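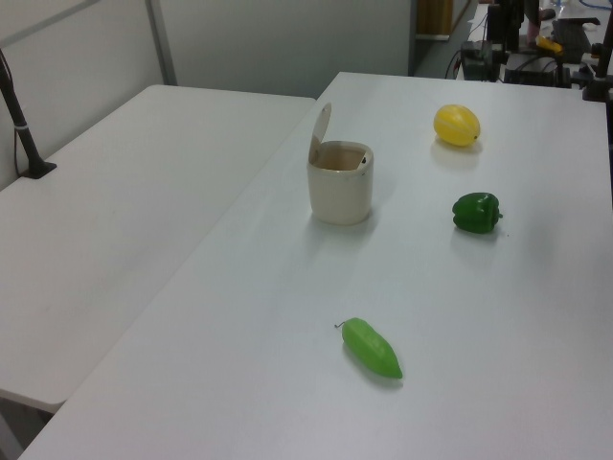

Section 4: The Produce Table

You have reached the part of the house manual where the vegetables come in. If you are reading this before doing Section 3 (Hand Washing, Aprons, Where the Aprons Are), go back. The aprons will still be there.

The produce table is the long white one. It is used for sorting what arrives, for laying out what will be cooked that day, and for getting scraps into the lidded bin before they get anywhere else. It is not used for mail, car keys, laptops or leaning. Kamran Paracha leaned on it for most of May and we now have a second table for him to lean on, in the hallway.

What belongs on the table

One lidded bin, cream colored, with the lid on a hinge. We call it the Butt, after the shop we bought it from, and we have heard all the remarks you are about to make.

Fruit and vegetables in current use.

One damp cloth, during wiping only.

Knives and boards live on the counter by the stove. They have their own section (Section 6), which is longer than this one and has more capital letters in it.

4.1 Setting up the table

1. Clear the table completely. "Completely" includes the rubber band and the twist tie. Somebody always leaves the twist tie.

2. Wipe it with the damp cloth, working from the far end toward you, then go over it with a dry one. White shows everything. Specks you took for part of the table will come off if you lean into it (the one approved kind of leaning).

3. Set the bin down first, toward the back. The lid swings up from one side, so put the hinge side away from the person doing the chopping. Otherwise the lid stands between them and the opening, and peelings go over the top in a sort of basketball arrangement.

4. Raise the lid all the way, until it stands by itself. A lid left halfway will come down when it feels like it.

5. Look inside. It should be empty. If it isn't, see 4.4, and have a word with whoever was on the evening shift.

Note: Do not line the bin with a grocery bag. The bag slides down the first time something heavy goes in, and after that you are fishing for a bag.

4.2 Laying out the produce

1. Bring over only what the day's menu calls for. The rest stays in the crates from Landanach, in the shade, where it is happier.

2. Space everything out. Leave a good hand's width between pieces, more if you have the room, and you do have the room. It is a long table. A pile looks generous and hides the soft one at the bottom until the soft one has made friends.

3. Put large round fruit at the back. A yellow melon is heavier than it looks and has no loyalty to the spot where you left it. Set it down on its side, let go slowly, and wait a moment before turning around.

4. Lay bell peppers on their sides. They will stand up on their lobes if you coax them, and Naheed Talpur can get one to balance upside down, but on its side is how a pepper wants to be and it saves you the coaxing.

5. Long peppers go nearest the front edge, at whatever angle they land. Do not line them up. We had a person who lined them up, and prep started 11 minutes late every day until he moved to Flenness.

Caution: Long light green peppers may be sweet or may be hot. You cannot tell by looking, whatever Waqas says. Check the crate label, and if the label is missing, cut a sliver from the tip and taste that before you commit a whole pot of rice to it. Wash your hands afterward. Then wash them again before touching your eyes, your contact lenses or anybody's baby.

4.3 Checking each piece

Pick up each piece and turn it over. The good side is always on top. This is how produce is sold and there is no reason to think it changes its ways when it gets here.

Melons: Press lightly at the end opposite the stem. A little give is fine. If your thumb goes in, the melon has been decided for you and should be served today or handed to the bin. Smell it too. A ripe one smells like melon; an unripe one smells like the table.

Bell peppers: Skin should be tight and shiny. Look down in the creases between the lobes, where trouble starts. The stem should be green and firm. A wrinkled pepper is still perfectly good roasted, so put it to one side and tell the cook. Don't say "I found a bad one" in front of it.

Long peppers: Bend gently. You want some resistance. If it folds like a wet sock, it goes in the bin.

Small blemishes are not a reason to throw food away. Cut around them. Severin Aigner once threw out a whole melon over a scratch on the rind and has been on crate duty more often than chance would explain.

4.4 Using and emptying the bin

1. Seeds, stems, cores, rinds and peelings go in. Cut melon rind into pieces first. A half rind will fit only in the sense that you can push it.

2. Stickers do not go in. Peel them off and put them in the regular trash. Sticking them on the underside of the table is also not a solution, and yes, we looked.

3. Empty the bin at the end of each prep shift, full or not, into the compost heap behind the shed. In hot weather, empty it at midday as well.

4. Rinse it with warm water and a drop of dish soap. Get in under the ledge at the corner of the opening, where melon seeds go to retire.

5. Dry it and leave the lid up until the inside is dry too. Close it after that. A bin that is closed wet will tell you about it the next morning.

Note: Hold the bin by the body when you carry it. The lid is a lid. We are on our second Butt this year, and the first one left us by way of its hinge.

Caution: No meat, fish, bones, cheese or cooking oil. The compost heap has an understanding with the local raccoons and we would like to keep the terms as they are.

4.5 Closing down

Return anything unused to its crate and the crate to the cold room. Cut melon gets wrapped and dated. So do cut peppers, which everyone forgets, and which is why there are 4 half peppers in the cold room at any given time, all of them of unknown age and all of them, according to the people who put them there, from this morning.

Wipe the table as in 4.1, step 2. Melon juice dries sticky and invisible, and you will find it the next day with your sleeve.

4.6 Common problems

The melon keeps rolling. Fold a dry towel into a ring and sit it in that. Do not prop it with a pepper. The pepper loses.

The lid won't stay up. Check for something caught in the hinge; it is usually a seed. If there is nothing there, write it in the Illia notebook by the door and use the spare bin from the pantry.

The table has a pink stain. Beets. Mix baking soda with a little water, leave the paste on for 5 minutes and wipe it off. Next time do the beets in the sink, as described in Section 5.

There is fruit on the table and no one knows what it is for. Ask Wenjie Jiang. If Wenjie is out, put it back in the crate. Do not eat it. The last mystery melon was intended for a birthday, and the birthday girl was seven and had been told about it.

Fruit flies. Empty the bin, wash the bin, and then look behind the crates, where there will be one peach.

Go on to Section 5: Root Vegetables and the Good Sink.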